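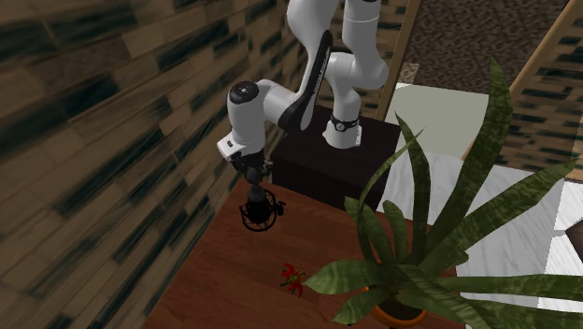
Gruvcombe Town Council will put its draft budget out to public comment from Mon 15 March, with four drop-in sessions planned before members vote on the final figures.

The draft keeps the parish precept at its present level but moves money between headings. Spending on footpath repairs rises by 9 per cent, paid for by a cut in the grants fund and the end of the Lilten car park subsidy. The subsidy was first questioned in February, when the finance report showed that income from permits had fallen short of the estimate for the second year running.

Mark Anthony Dimaculangan, the town clerk, said the reserve would stay above the minimum set in council policy. "The car park is the main change. Everything else is a matter of timing - most of the footpath work was already in the three-year plan and has been brought forward."

Drainage at Castillo Road is listed separately at £3,829, covering survey work only. Any building work there would need a further vote.

The council received up to 17 written responses a year under the old system, in which the draft was posted on the noticeboard and comments were taken by letter. Responses can now also be sent by email or handed in at the Drutis Hall office during opening hours. Copies of the draft are held at the same office and at the library.

Allotment rents are set under a separate process and are outside the consultation.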